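Search this site Enter keywords Go
Print this page | E-mail this page

Speaker notes: Can machines do the chores yet?
Bomora shop-floor and home session, 9/15/18

Slide 1. Open with the short answer: some chores, under fixed conditions. Floor vacuuming, yes. Pallet wrapping, yes. Emptying a mixed bin, no.

Slide 2. Define the term. I count a chore as done if a person doesn't have to come back and finish it. Most published demos stop before that point. Mention the Dondier line: same part, same tray, same lighting, and it runs all shift. Change the colour of the tray and somebody has to retune it.

Slide 3. Our July trial at Trernix. 100 attempts at picking one item out of a mixed container and setting it on a shelf. 62 finished without help. Of the failures, the largest group was items lying under or across other items. Don't read the table aloud. Pause here.

Slide 4. Household version of the same problem. A plastic bin on a wood floor, with small boxes and packets lying over one another at different angles. The flat white box is the easy pick if the gripper can get a finger under one end. The black object under the wrapper is the hard one. Slipper and cable on the floor are part of the job too, and a wheeled base has to deal with the cable before it deals with anything else. 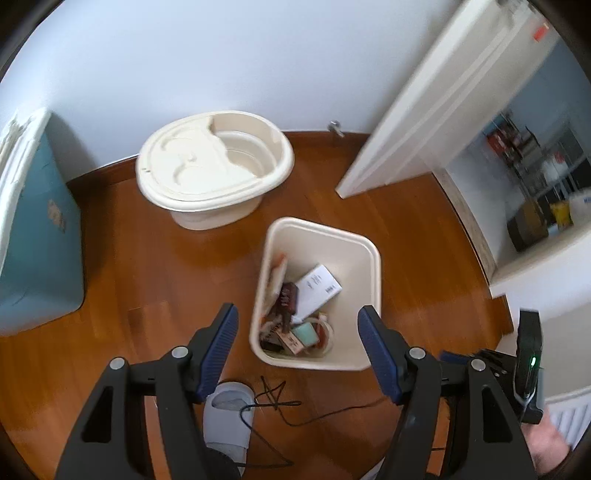 Danko's reply to the draft of these notes was that sorting is the wrong test, and that a machine able to carry a full bin to the next room without tipping it would sell tomorrow. Fair point on the market side. Carrying is a simpler problem, but door thresholds still stop more than 2 of the 3 bases we tried, meaning all of them.

Slide 5. What is missing. Touch sensing that survives a work day. A planner that will move one thing to reach another. Recovery after a drop, which at present means a person walks over.

Slide 6. Cost. Skip if running late.

Slide 7. Questions. If asked for a date, decline. If asked about laundry, folding is a separate talk; refer them to the handout at the back table.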